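How to Pack Glasses and Mugs So They Survive a Move

We moved from Lepik to Sterkwood last June with 57 pieces of glassware and arrived with every one of them in good shape, which I'm still a little proud of! So many friends have asked how we did it that I thought I'd better write it all down.

Start your paper pile before you do anything else. Plain newsprint is best, but old packing paper from past deliveries does nicely (I'd been stuffing mine in the hall closet for months). Crumple each sheet, open it halfway, then crumple it again, so it stays springy. Make a good big heap, more than you think you need, and leave it where you can reach it without getting up.

Line the bottom of a small, sturdy box with a few inches of crumpled paper. Please do keep the box small. A full one gets heavy fast, and I try to stay under 20 pounds.

Now the wrapping. Tuck a ball of paper inside the glass, lay the glass on its side at the corner of a flat sheet, and roll, folding the loose ends in as you go. Stemmed glasses want an extra twist of paper wound around the stem first. Mugs are more forgiving, but pad the handle well.

Stand the glasses upright, rims down, with the heaviest ones at the bottom and a layer of crumpled paper between rows. Fill the gaps too, even the silly little ones in the corners. When you close the flaps and give the box a gentle rock, you shouldn't hear a thing.

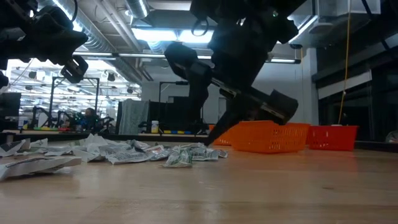
Crumpled paper spread on a wooden tabletop, with an orange plastic basket.

Tape the bottom seam twice and the top once, and write FRAGILE on two sides as well as the lid. I also write the room, so the kitchen boxes don't end up in the garage.

When you unpack, do it over a folded towel, and feel through every bit of paper before it goes in the recycling. I once threw out a perfectly good egg cup that way.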